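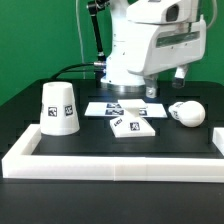 Unddale Campaign Records Project
Second progress report to the Jarman Fund
Prepared by Glenys Kneath

Work since the last report has gone into the local campaign filings. The town clerk's office released 300 disclosure forms from the last two council elections, and Bleddyn Rees has entered all of them in the database. Donor names are spelled several ways across the forms, so matching them is slower than we planned.

Leif Westerberg checked the entries against the clerk's paper copies. He found 30 with a wrong amount or a missing employer, and those have been corrected.
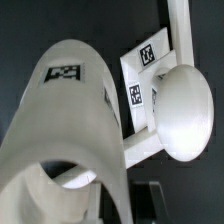 Three campaigns have not answered our letters about late filings. We will write to them again in April and note in the public listing that no reply was received. Our request for the Floltthorpe ward forms is still with the town attorney.

Spending is within the grant. The copying line is nearly used up, and we ask to move money into it from travel.

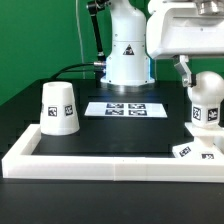 Will the listing be public before the primary?
The council races will be. The Floltthorpe forms will be added when the town attorney releases them.

Delyth Mathias will send the expense sheets separately on Tuesday.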